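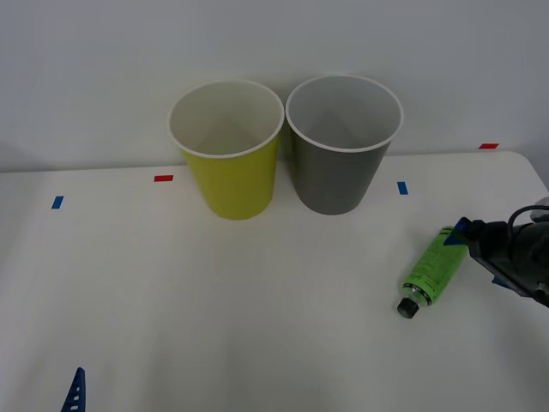
Two paper cups on a white table.

Who pays for the cup?

2021-04-22

When I moved to Troltstead, I worked in an office where every person brought a mug from home. After three years the company changed its building, and in the new kitchen there was no sink, only a machine for coffee and a tall stack of paper cups. In one month I used more cups than in all my life before. I did not decide this. The kitchen decided it for me.

I think about this when I read the new plan of our town council. From May, every café must ask 30 pence more for a drink in a paper cup. The council says that people will then bring their own. Maybe some will. But I am afraid that the plan puts the whole weight on the customer, who is the weakest person in this chain.

Last winter the market hall on Promodgate tried another way. The stalls shared one set of hard cups, with a small deposit, and you could return yours at any stall. They bought 814 cups at the beginning, and by spring 538 were still going round. The local paper called this a failure. I do not agree. A cup which went home with somebody is probably in a kitchen cupboard and is still used, and the deposit paid for a part of it.

What I miss in the new plan is the washing. A small café such as Fawzy has one narrow sink and two people behind the counter. If the council wants fewer paper cups, it should help with a shared washing room, as they have in Rismont, where a van collects the dirty cups each evening. It costs money, I know. The bins on our high street cost money also, and we empty them every morning without any debate.

I will pay my 30 pence when I forget my mug, and I will not complain. I only ask that the council tells us where this money goes.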